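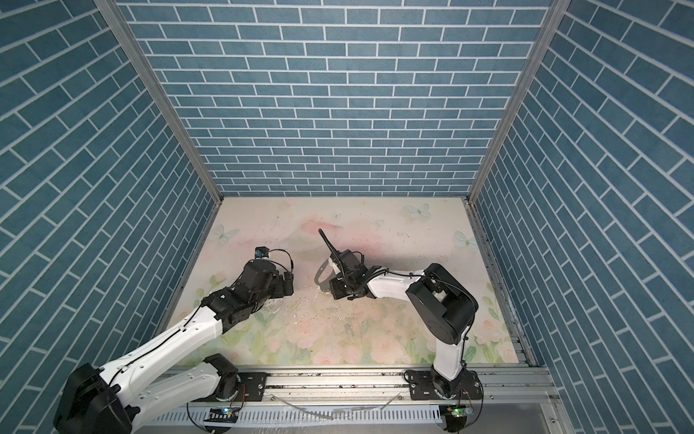 Ticket opened Thursday, 7.40 am. Reported by Mawuli Opoku, Issahaku smallholding. Water trough in the goat paddock is overflowing and the float valve will not shut off. The trough is the 800 litre Mollau, fed from the 3000 litre header tank by the dairy shed. Ground on the low side has gone to mud and the goats are standing in it. Mawuli asked whether grit could hold a valve open, and I said yes, it takes very little. Think of the specks of debris on a mat printed with pink roses: bits that size are enough if they sit on the rubber seat.

8.15 am. Asked Mawuli to lift the float arm by hand. Flow slows but does not stop, so the arm is not the main fault. Float is not cracked and has no water inside.

8.50 am. Isolated at the paddock stopcock. Valve body opened. Found sand on the seat and a groove worn in the washer. Cleaned the seat and turned the washer over for now. Refitted and opened the stopcock slowly.

9.30 am. Trough filled and shut off, with a small drip. Water level sits 2 cm under the rim, which is too high as the goats push it over when they drink. Arm adjusted down one notch.

Noon. Mawuli reports the drip is still there. New washer ordered from Paltano, part 13 on their sheet. The Fadovau washer in the shed is too thick, please don't fit it.

Header tank checked. There is a layer of sand at the bottom and the outlet strainer is missing, so this will happen again with a new washer. Strainer added to the order.

To do when parts arrive:
Drain and rinse the header tank.
Fit strainer, then washer.
Flush the pipe before reconnecting the trough.
Move the goats to the top paddock until the mud dries.

Status: open, waiting for parts.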